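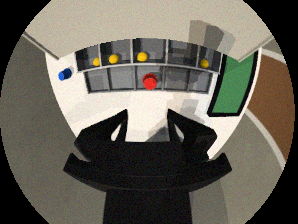
3 小件物品的分格存放

3.1 问题的提出

纽扣、按扣、拉链头、缝纫机针和线轴这类小件,在缝补铺里占的地方不大,却占去了不少翻找的时间。既有的手工业研究多把注意力放在工具和技艺上,对存放方式着墨较少。Lempi Kuusisto在讨论裁缝铺空间的文章里提到过这一点,她认为柜台后面的抽屉和盒子是一种“写在家具上的目录”,店主靠它记住自己有什么、缺什么。本节沿用这个看法,但把范围收窄到分格存放,即把一个浅容器用隔板分成若干格、每格放一类或几类小件的做法。

分格存放在日常生活里十分普遍,普遍到很少有人专门描述它。我们在预调查时问店主“东西是怎么放的”,多数人的回答只有一两句话,例如“按颜色”或者“常用的在前面”。等到真正请他们找一样东西,放法中的层次才显露出来:颜色之下还有大小,大小之下还有孔数,有的格子放的是同一位老顾客的备用扣,有的格子放的是一时不知道该归到哪里的东西。因此我们在正式调查中减少了直接提问,改为在店主干活时旁观,并在空闲时请他们边取边说。

3.2 调查地点与对象

调查在Helberg旧城区及相邻的Bolline街区进行,对象为25家缝补铺和改衣铺。这两个街区的店铺有一定差别。旧城区的铺子开得早,店面窄而深,存放小件的家具多是前任店主留下的;Bolline的铺子多设在市场二层,面积更小,容器以轻便、可以叠放的为主,收摊时要能锁进柜子。两处的业务大致相同,以换拉链、改裤长、补扣子、翻领子为主,少数店铺兼做窗帘和桌布。

选点时我们没有排除兼营其他业务的店铺。有一家同时配钥匙,另有一家代收干洗衣物。兼营会影响小件的摆放,例如配钥匙的那家,钥匙坯和纽扣用的是同一种盒子,只在盒盖上贴不同颜色的胶布加以区分。把这类店铺保留下来,便于观察店主在空间紧张时如何取舍。

正式记录自2024年8月15日开始。8月是当地缝补业的淡季,店主有较多时间接受访谈,但这也意味着我们没有观察到换季时的忙碌状态。换季时顾客集中送来外套和毛呢衣物,大号纽扣和重型拉链的取用会明显增加,店主常把相应的格子临时挪到手边。这一部分情况只能依靠店主的回忆,使用时我们作了标注。

3.3 记录方法

每家店铺由两名调查人员到访。一人画柜台和容器的平面草图,另一人记录取用过程。取用记录以“一次寻找”为单位,从店主的手离开衣物开始,到手回到衣物为止。中途接电话、招呼顾客或者收款的,记录照常保留,但不计入时间比较。全部店铺合计得到300条可用的取用记录。

除取用记录外,我们还对Bolline一家歇业店铺转让的存货作了逐件登记。这批存货共3,000件,以纽扣为主,连同原有容器一并保留,格子的次序没有打乱。登记时先抄写格子上的标签,再登记格内物品的材质、直径、孔数和颜色,最后记录标签与内容是否相符。标签用词照录,错别字和缩写不作改正。这样做的工作量较大,但可以看到一位店主多年积累下来的分类,以及分类在使用中变松的地方。

颜色的登记遇到过一些困难。店主口中的“咖啡色”涵盖了从浅棕到接近黑色的一段,不同店铺之间也不一致。我们最初打算用标准色卡统一,试过几家之后放弃了,改为同时记录店主的叫法和调查人员的叫法。两种叫法不同时,以店主的叫法作为分类依据,调查人员的叫法仅供核对。

3.4 容器的类型

调查中见到的容器可以归为3类:抽屉式、盒式和盘式。三类常在同一家店里并存,区别主要在于容器是否移动,以及打开之后能看到多少。

抽屉式容器固定在柜体内,容量大,适合存放整包购入的备货。缺点是每次只能看到一个抽屉的内容。店主对抽屉的位置记得很熟,很少拉错,但是对抽屉里面还剩多少往往估计不准。旧城区有一位店主在每个抽屉的拉手上系一粒样扣,线的颜色表示该补货了没有:白线是够用,红线是要补。这套办法她用了很多年,学徒来了也照着做。

盒式容器带盖,可以叠放,在Bolline的店铺里用得最多。盖子透明与否对取用影响很大。盖子透明的盒子常常竖着插在架上,店主从侧面就能认出来;盖子不透明的盒子则依赖标签,标签一旦脱落,盒子就容易变成杂物盒。我们在好几家店里见到这样的杂物盒,店主大多知道里面“什么都有”,遇到难配的扣子时会先到里面翻一遍。

盘式容器没有盖,或者平时不盖盖,直接摊放在工作台上。双排的分格盘是其中结构简单的一种,图1中白色台面上的灰色分格盘即为两排布局。就缝补铺而言,两排的好处在于伸手就能分清前后:靠近身体的一排放正在用的,远离身体的一排放备用的。排数增多以后,中间各排既不算近也不算远,店主对它们的位置记忆也较差。有店主把一个四排的盘子锯成两半,分别放在缝纫机左右两侧,理由是中间那两排“总是拿错”。

盘式容器的另一个特点是容易弄乱。盘子一碰,浅格里的小扣就会跳到邻格。对此店主的处理各不相同,有人在格底垫一块绒布,有人只在盘里放较大的扣子,也有人并不在意,认为当天收工时顺手拣一拣就行。垫绒布的店铺里,取针反而慢一些,因为针尖容易扎进布里。

3.5 格子的排列

格子的排列方式可以从两个方面来看:一是格子之间按什么次序相邻,二是一个格子里允许混放到什么程度。

在相邻次序上,按颜色排列的店铺最多,按尺寸排列的次之,按用途排列的较少。按颜色排列的店铺通常从浅到深,白色和米色靠左,黑色靠右。这个方向与书写方向一致,几位左撇子店主则把它反了过来。按用途排列的店铺多做成衣修改,格子依次是衬衫扣、裤扣、外套扣和暗扣,与衣物送来时的常见毛病相对应。按用途排列时,同一种白色四孔扣会出现在不止一个格子里,店主并不觉得重复,因为她是从衣服出发去找扣子的。

混放的程度与格子的数量有关,但关系并不简单。格子多的店铺未必分得细。有一家用的是旧药柜,格子非常多,店主只用了下半部分,上半部分空着,理由是要踩凳子才够得着。另一家只有一个浅盘和两个饼干盒,却在每个格子里又用纸折出小隔间,把同色不同孔数的扣子分开。两位店主都认为自己的放法够用。

在歇业店铺的存货中,标签与内容不符的格子集中在容器的边角。中间位置的格子取用频繁,放错了很快会被发现并改正;边角的格子少有人动,一旦混入别的东西就一直留在那里。有一个标着“军扣”的角格里,放的全是儿童衣物上的塑料动物扣。据原店主的家人说,军扣早已卖完,标签没有撕,后来凡是“不常卖的”都放进去。这个解释说明标签在使用中改变了意思,写标签的人和看标签的人对此都心里有数。

3.6 寻找的过程

取用记录显示,寻找可以分为直取和翻找两种。直取时店主的手直接伸向某个格子,取出后不再放回;翻找时店主至少拿起一件又放下,或者在几个格子之间比较。换裤扣、补衬衫扣以直取为主,为旧外套配扣则以翻找为主。

翻找所花的时间与存货数量的关系不如预想中明显,与照明的关系倒很明显。在光线不足的店铺,店主常常把几个候选的扣子拿到门口去比,来回走动占去了翻找时间的大部分。Bolline市场二层的店铺没有窗,店主多在机头边夹一盏小灯,比色时把衣物和扣子一起凑到灯下。灯光偏黄,藏青和黑色不易分辨,有几位店主因此把藏青扣单独放在贴了白纸的格子里,以免与黑扣混淆。

翻找还有一层社会性的作用。顾客在场时,店主往往翻得更久,把几种候选一一摆在柜台上让顾客挑。店主自己心里多半已有人选,但仍愿意让顾客看一看。旧城区Meireles缝补铺的店主这样解释:“我替她定了,她回家越看越不对。她自己挑的,差一点也觉得好。”这类由顾客参与的翻找,我们在记录中单独编码,不与店主独自完成的翻找合并比较。

翻找结束后,没有选中的扣子如何归位,各店做法不一。有的店主随手放回原格,有的先放在一个小碟里,攒多了再一起归。小碟的存在使桌面上总有一批“在外面”的扣子,下一次寻找时店主常常先看小碟。久而久之,小碟里的扣子比格子里的更容易被用掉。

3.7 进货包装的影响

小件的存放还受供货方包装的影响。调查店铺的纽扣和拉链大多来自本地的Tornano辅料批发行,其货品按色号装袋,每袋附一粒样扣。不少店主直接沿用批发行的色号,把袋子上的标签剪下来贴在格子外面。批发行调整过一次色号,新旧色号在店里并存了很长时间,同一种灰扣因此分在两个格子里,补货时要两边都看。

整袋购入也带来了余量的问题。一袋扣子往往用不完,格子又装不下,店主只好把多出来的部分连袋子放进抽屉,于是同一种扣子分处两地:格子里是零取的,抽屉里是备着的。格子空了再从抽屉里添。添的时候如果两批颜色略有出入,有经验的店主会等格子里的旧货用尽再倒新的,学徒则常常直接倒在一起。混批之后再给一件衬衫配齐一排扣子,就需要在同一格里挑拣。

从顾客旧衣上拆下来的扣子属于另一种来源。这部分数量零散,成套的少,店主一般用线串起来,挂在格子边上或者压在盘子下面。串扣的线打什么结、串多少粒,各店有各店的习惯。拆下来的扣子卖不卖钱,店主的看法也有分歧,多数人对熟客不收,对生客收一点手工费。

3.8 局限

本节的材料有几方面的限制。第一,调查只覆盖了一个城市的两个街区,店铺规模都小,不能代表有专门库房的制衣作坊。第二,取用记录是在调查人员在场时完成的,有店主事后承认,为了不显得乱,前一晚收拾过台面。我们没有把这几家剔除,但在讨论混放程度时未使用其台面记录。第三,歇业店铺的存货反映的是停止营业时的状态,停业前店主已经很少进货,边角格子的混杂可能因此偏重。

此外,访谈中关于“以前怎么放”的内容难以核实。旧城区几位年纪较长的店主都提到过一种铁皮分格盘,说是从前裁缝学徒人手一个,但我们没有见到实物,各人描述的格数和尺寸也对不上。这部分口述暂存于附录,待找到实物或者图样后再作讨论。下一节转向线轴的存放,线轴体积较大,且需要区分线的粗细,所用的架子与本节所述容器差别较大。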